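Gidside Publishes Results of Household Chore Trials

June 15, 2025

Gidside, a research company that studies automation in homes and small shops, today released the results of its first trials of robotic arms on everyday laundry work. The company concluded that the machines can handle parts of the job but are not ready to be left alone with it.

The trials covered 459 attempts to pick up one piece of clothing from a basket and place it on a table. Each attempt was limited to 60 seconds. Shirts and towels gave the best results. Socks, and clothes tangled together, gave the worst.

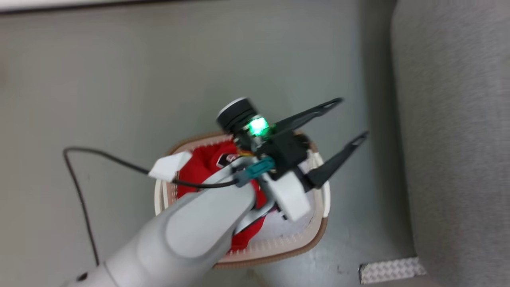
A robotic arm with its gripper open over a laundry basket holding a red garment. Credit: Gidside

"A person reaches into a basket without thinking about where one shirt ends and the next begins," said Celeste Aravena, director of research at Gidside. "For a machine, that is still the hard part. Folding comes after it, and we do not want to promise folding yet."

Leandro Saavedra, who heads the company's retail program, said shops that sort returned clothing could see useful help sooner than households, as their work is more regular.

A second round of trials will begin in September and will add 15 types of clothing, along with shelf stocking. The full report is available from Gidside on request.

Media contact: Florencia Ulloa, Gidside Press Office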